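5 Massivholzplatte einbauen und behandeln

Kramer Küchenunterschrank Humcombe mit Platte Nivia
Montage- und Pflegeanleitung, Stand: 28. Juli 2020

Dieser Abschnitt gilt für alle Ausführungen der Platte Nivia in Ahorn, Buche und Eiche. Für die beschichtete Platte gilt Abschnitt 6. Der Unterschrank muss nach Abschnitt 4 aufgestellt, ausgerichtet und mit der Wand verschraubt sein, bevor die Platte aufgelegt wird.

5.1 Lagerung vor dem Einbau

Die Platte wird ungeölt und in Folie verpackt geliefert. Holz nimmt Feuchtigkeit aus der Raumluft auf und gibt sie wieder ab. Dabei ändert sich die Breite der Platte quer zur Faser, die Länge dagegen kaum.

1. Legen Sie die verpackte Platte flach auf mindestens drei Kanthölzer gleicher Stärke.
2. Lassen Sie die Platte zwei Tage in dem Raum liegen, in dem sie eingebaut wird.
3. Öffnen Sie die Folie erst unmittelbar vor der Bearbeitung.
4. Prüfen Sie beide Seiten und alle Kanten auf Transportschäden. Schäden müssen vor dem ersten Zuschnitt gemeldet werden.

Achtung: Platte nicht an die Wand lehnen und nicht auf frischem Estrich lagern. Eine ausgepackte Platte, die nur von einer Seite Luft bekommt, kann sich innerhalb weniger Stunden verziehen.

Unterschiede in Farbe und Maserung zwischen den einzelnen Lamellen gehören zum Material. Das gilt auch für kleine, fest verwachsene Äste an der Unterseite. Bei Ahorn können einzelne Lamellen deutlich dunkler ausfallen als die benachbarten. Welche Seite nach oben kommt, entscheiden Sie selbst, solange noch keine Ausschnitte gesägt sind.

5.2 Zuschnitt

Die Platte ist 25 mm stark. Sie kann mit einer Handkreissäge oder einer Tischkreissäge gekürzt werden. Stichsägen eignen sich nur für Ausschnitte, deren Rand später verdeckt ist.

1. Übertragen Sie das Maß auf die Unterseite, wenn Sie mit der Handkreissäge arbeiten. Bei der Tischkreissäge zeichnen Sie auf der Oberseite an.
2. Kleben Sie die Schnittlinie mit Malerkrepp ab.
3. Spannen Sie eine Führungsschiene auf und legen Sie unter die Zwingen je ein Stück Restholz.
4. Sägen Sie in einem Zug. Das Reststück muss unterstützt sein, damit es am Ende des Schnitts nicht ausreißt.
5. Brechen Sie die neue Kante mit Schleifpapier, Körnung fein.

Hinweis: Lassen Sie zur Wand hin überall einen kleinen Luftspalt. Er wird später durch die Wandleiste verdeckt. Bei Einbau in eine Nische ist der Spalt auf beiden Seiten nötig.

Für Spüle und Kochfeld liegt dem jeweiligen Gerät eine Schablone bei. Die Maße in der Geräteanleitung haben Vorrang vor den Angaben auf unserem Beiblatt. Zwischen Ausschnitt und Plattenkante muss ein durchgehender Steg stehen bleiben, der mindestens doppelt so breit ist wie die Platte stark. Wird die Platte mit einem schmaleren Steg eingebaut, erlischt der Anspruch auf Ersatz bei Rissen in diesem Bereich.

5.3 Schleifen

Die Oberseite ist ab Werk vorgeschliffen. Trotzdem muss sie vor dem ersten Ölen noch einmal von Hand oder mit dem Exzenterschleifer überarbeitet werden, da sich die Fasern beim Transport leicht aufrichten.

1. Wischen Sie die Oberfläche mit einem kaum feuchten Tuch ab und lassen Sie sie vollständig trocknen.
2. Schleifen Sie in Faserrichtung. Üben Sie keinen Druck aus, das Gewicht des Geräts reicht.
3. Schleifen Sie die Stirnseiten eine Stufe feiner als die Fläche. Hirnholz saugt stärker und wird sonst dunkler.
4. Saugen Sie den Staub mit einer weichen Bürstendüse ab. Nicht mit Druckluft abblasen.

Vorsicht: Holzstaub kann die Atemwege reizen. Tragen Sie eine Staubmaske und sorgen Sie für Absaugung. Schleifstaub von Buche und Eiche darf nicht in Wohnräumen liegen bleiben. 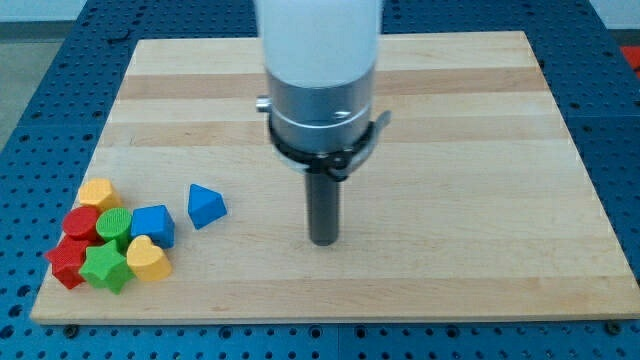 Eingeschlagene Stellen lassen sich vor dem Schleifen häufig noch anheben. Geben Sie dazu einen Tropfen warmes Wasser auf die Druckstelle, warten Sie, bis er eingezogen ist, und wiederholen Sie den Vorgang bei Bedarf. Ist die Faser durchtrennt, hilft das Verfahren nicht. Dann muss die Stelle ausgeschliffen oder mit Holzkitt gefüllt werden.

5.4 Erstbehandlung mit Öl

Verwenden Sie das beiliegende Arbeitsplattenöl Platach. Eine Dose enthält 200 ml und ist für die Erstbehandlung beider Seiten einer Platte ohne Verlängerung vorgesehen. Für Platten mit Verlängerung bestellen Sie eine zweite Dose unter der Bestellnummer 956. Andere Öle sind möglich, wenn der Hersteller sie für Flächen mit Lebensmittelkontakt freigibt. Mischen Sie zwei Öle nie in derselben Behandlung.

1. Rühren Sie das Öl gut auf. Schütteln allein genügt nicht, der Bodensatz muss sich lösen.
2. Beginnen Sie mit der Unterseite. Tragen Sie das Öl mit einem fusselfreien Baumwolltuch dünn auf.
3. Behandeln Sie anschließend alle vier Kanten und die Innenseiten der Ausschnitte. An den Ausschnitten wird das Öl so oft nachgelegt, bis das Holz nichts mehr aufnimmt.
4. Nehmen Sie nach einer Viertelstunde alles überschüssige Öl mit einem trockenen Tuch ab. Es dürfen keine glänzenden Stellen zurückbleiben.
5. Lassen Sie die Unterseite über Nacht trocknen. Drehen Sie die Platte zu zweit um.
6. Ölen Sie die Oberseite in gleicher Weise.
7. Wiederholen Sie den Auftrag auf der Oberseite am nächsten Tag. Bei Buche ist ein dritter Auftrag nötig, bei Ahorn und Eiche nur rund um die Spüle.

Warnung — Brandgefahr: Ölgetränkte Tücher können sich selbst entzünden. Breiten Sie gebrauchte Tücher im Freien einzeln zum Trocknen aus oder bewahren Sie sie in einem verschlossenen Metallgefäß unter Wasser auf. Niemals zusammengeknüllt in den Abfall geben.

Hinweis: Die Unterseite darf auf keinen Fall unbehandelt bleiben. Eine einseitig geölte Platte schüsselt, auch wenn sie bereits verschraubt ist.

Über dem Geschirrspüler wird zusätzlich die Dampfsperre aus Beutel C aufgeklebt. Sie muss vorn bündig mit dem Korpus abschließen. Die Folie hält nur auf durchgetrocknetem Öl, warten Sie daher nach dem letzten Auftrag auf der Unterseite mindestens zwei Tage.

5.5 Auflegen und Befestigen

Für diesen Arbeitsgang sind zwei Personen erforderlich. Die Platte wird ausschließlich von unten mit den beiliegenden Winkeln befestigt. Die vorderen Winkel haben runde Löcher, die hinteren Langlöcher. Sie dürfen nicht vertauscht werden, sonst kann das Holz nicht arbeiten.

1. Schrauben Sie die Winkel locker an die Seitenwände des Korpus. Runde Löcher nach vorn, Langlöcher nach hinten.
2. Legen Sie die Platte auf und richten Sie den Überstand vorn gleichmäßig aus.
3. Kontrollieren Sie die Lage mit der Wasserwaage in beiden Richtungen. Korrekturen erfolgen an den Stellfüßen, nicht durch Unterlegen der Platte.
4. Bohren Sie die Schraublöcher von unten vor. Markieren Sie die Bohrtiefe mit Klebeband am Bohrer.
5. Ziehen Sie die vorderen Schrauben fest an.
6. Ziehen Sie die hinteren Schrauben nur so weit an, dass der Kopf anliegt und die Scheibe sich mit dem Finger noch bewegen lässt.

Achtung: Verwenden Sie nur die Schrauben aus Beutel B. Längere Schrauben treten an der Oberseite aus. Kein Montagekleber und kein Silikon zwischen Platte und Korpus.

Wird die Platte zwischen zwei Schränken stumpf gestoßen, verwenden Sie die Verbinder aus dem Zubehörset 1.091. Das Set ist nicht im Lieferumfang enthalten. Die Stoßkanten werden vor dem Verbinden geölt und nach dem Trocknen mit einem dünnen Streifen neutral vernetzender Dichtmasse versehen. Herausquellende Masse sofort mit einem trockenen Spachtel abnehmen.

5.6 Die ersten vier Wochen

Das Öl ist nach wenigen Tagen trocken, härtet aber erst im Lauf von vier Wochen ganz aus. In dieser Zeit gilt:

— Wasser und andere Flüssigkeiten sofort aufnehmen.
— Keine Gegenstände mit Gummifüßen dauerhaft abstellen.
— Nur mit klarem Wasser wischen und trockenreiben.
— Keine Konservendosen, gusseisernen Töpfe oder Stahlwolle auf die feuchte Fläche legen. Eiche verfärbt sich in Verbindung mit Eisen blauschwarz.

5.7 Laufende Pflege

Für die tägliche Reinigung genügt ein feuchtes Tuch mit etwas Spülmittel. Wischen Sie in Faserrichtung und trocknen Sie nach. Ungeeignet sind Mikrofasertücher mit rauer Seite, Scheuermilch, Dampfreiniger sowie chlorhaltige Mittel.

Zum Prüfen, ob nachgeölt werden muss, geben Sie einige Tropfen Wasser auf eine viel benutzte Stelle. Bleiben die Tropfen stehen, ist der Schutz ausreichend. Zieht das Wasser ein und wird das Holz dunkel, lassen Sie die Stelle trocknen und ölen Sie nach. Im ersten Jahr ist das in der Regel jeden dritten Monat fällig. In beheizten Räumen empfiehlt sich eine zusätzliche Behandlung im Februar, wenn die Raumluft am trockensten ist.

Flecken und ihre Behandlung:

Wasserränder: mit feinem Schleifvlies und wenig Öl in Faserrichtung ausreiben, Überschuss abnehmen.
Rotwein, Kaffee, Beeren: leicht anschleifen, entstauben, nachölen.
Fett: mit Löschpapier abdecken und mit lauwarmem Bügeleisen ohne Dampf überfahren.
Blauschwarze Flecken auf Eiche: mit Zitronensaft betupfen, kurz einwirken lassen, mit klarem Wasser nachwischen, trocknen lassen, nachölen.
Brandstellen: nur durch Ausschleifen zu beseitigen. Den Übergang großzügig auslaufen lassen, sonst bleibt eine Mulde sichtbar.

Stellen Sie heiße Töpfe und Bleche immer auf einen Untersetzer. Die Platte ist keine Schneidunterlage. Messerspuren beeinträchtigen die Funktion nicht, nehmen aber Schmutz auf und sind von der Garantie ausgenommen.

5.8 Teile nachbestellen

Geben Sie bei Nachbestellungen die Holzart und die Nummer auf dem Aufkleber an der Unterseite der Platte an. Notieren Sie die Nummer vor dem Ölen auf der Rückseite dieser Anleitung, der Aufkleber muss zum Schleifen entfernt werden. Fehlende Beschläge werden innerhalb der Gewährleistung ohne Berechnung zugeschickt.

Redaktion der Anleitung: Florence Paquette, Kramer, Technische Dokumentation

Weiter mit Abschnitt 6: Beschichtete Platte einbauen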